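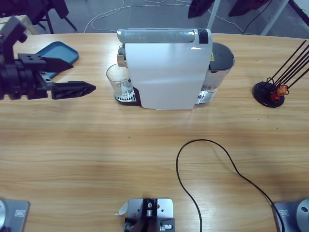 Why does the same flight and hotel package come back at a different price when you search it for one traveller and for two?

Mostly it's the seats. When two people search together, the fare engine has to find two seats in the same fare class, and if there's only one left in the cheap class it quotes both of them at the next one up. The room is shared between them, so that half of the price usually drops per person, and the two changes don't cancel out.

Notebook, package pricing bench, April

Writing the answer up top so that whoever opens this next can stop there if that's all they came for. The rest is for me, and for Bukola, who asked me to put down everything I tried, including the silly parts.

Started at 8:40 with the Plinthorpe package, four nights, flight plus the Margaritis, searched in Plurnov with a clean cache. I've been leaning on Plinthorpe for testing since the new year. It has one small airport, one hotel we sell in any quantity and one transfer company (Reltusen), so when a total looks wrong there are only so many places for the trouble to hide. Remo keeps telling me I should use a big beach destination like a normal person, and he's probably right that it would be closer to what our customers book, but the last time I did that I spent a whole afternoon chasing a resort fee that had nothing to do with us.

One traveller: $700, all in.
Two travellers, one room: $483 each.

So far, so ordinary. The room is the big piece of a solo package and it gets split. I'd have written that down and gone off to put the kettle on, except that the complaint we're looking into runs the other way. A couple had searched separately on two phones at the kitchen table, looked only at the flight portion, and found it cheaper as one person than as a pair. They wanted to know if we were punishing them for travelling together. I can see how it would feel like that! I'd be cranky too.

I pulled the flight portion out of both searches. For one traveller it was $291. For two, each fare was higher, and the breakdown in the log had them in a different booking class. Then I searched one traveller again and got the $291 back, so it wasn't that the cheap seat had been sold in the meantime. It was sitting there the whole time, a single seat that couldn't be used for a party of two.

Konrad came by at this point with his coffee and we had a good long natter about whether we ought to split the party ourselves, one seat in the cheap class and one in the dearer one, and hand the saving to the customer. He's done it by hand for his own family, twice, and it's perfectly legal as far as either of us knows. The trouble starts afterward. You end up with two booking references, and if the airline changes the schedule it can move one reference and leave the other where it was. He had that happen with his in-laws in Halifax and says he's still hearing about it. For a bare flight I'd be tempted. For a package, with the transfer booked against one arrival time, I'd want to think hard before we offered it to anyone who hadn't asked for it.

Parking that. Note to self, bring it up with Nima, who knows the rules on linked references far better than I do and has opinions on them.

Second run, mid-morning. Wanted to see what the transfer was doing. Reltusen charges by the vehicle up to a certain party size, and Plurnov is supposed to divide that by the number of travellers before showing a per person price. It does, I'm happy to say. What it doesn't do is say so anywhere on the page. The solo traveller sees a transfer that looks expensive, the couple sees one that looks cheap, and neither of them is told they're being quoted for the same van. A line of small text under the price would fix it. I've drafted one:

"Transfer price is per vehicle and shared across your party."

Bukola thinks "party" sounds like balloons. Open to offers. She suggested "everyone on this booking", which is longer but I do like it better now that I've typed it out.

Third run, after lunch. Moved the dates. I walked the departure forward one day at a time for 14 days, same length of stay, one traveller and then two, and wrote down only whether the booking class matched between the two searches. I've left the list in the shared folder so I won't copy it all in here. The mismatch was there on some days and gone on others, and it didn't follow the weekends the way I'd guessed it would. My best idea is that it depends on group allotments being handed back by the tour wholesalers, which would make it lumpy and hard to predict from outside. Afshin used to work on the wholesale side and I'd love him to have a look before I say anything more confident than that.

One mistake worth owning up to. For the first few dates I had the flexible dates box ticked, a leftover from yesterday's work, so the search was quietly sliding my departure to a cheaper day. I noticed when the Margaritis came back with a check-in I hadn't asked for. Threw those rows away and did them over. If you're repeating this, clear the saved preferences as well as the cache. They live in a different spot, under the account menu, and clearing one doesn't touch the other. I grumble about this every few months and have never once raised a ticket. Raised one today.

What I'd like us to tell the couple, in friendlier words than I'd usually manage this late in the afternoon: the price for two was a real price for two seats together in the same class, nobody added anything to it, and the lower one they saw was for a single seat. If they'd rather book separately they're welcome to, but they should know the bookings won't be linked and the room would need to sit under one name. Bukola's going to write the proper reply. I've asked her to leave in the bit about the room, as I can picture two people turning up at the front desk with two rooms and only one wanted.

Still to do:

Ask Nima about linked references, and whether the airline will merge them after ticketing.
Get Afshin onto the date list.
Try a family of four, with the kids' fares switched on. I've been putting this off, the child ages screen is a bit of a bear.
Settle the transfer wording. Remo wants it shorter, Konrad wants it longer, and I'd like it live before the winter brochure goes out.

Left the test account logged in on the bench machine with the Plinthorpe search saved, both versions. Please don't book it by accident, the card on file is a real one.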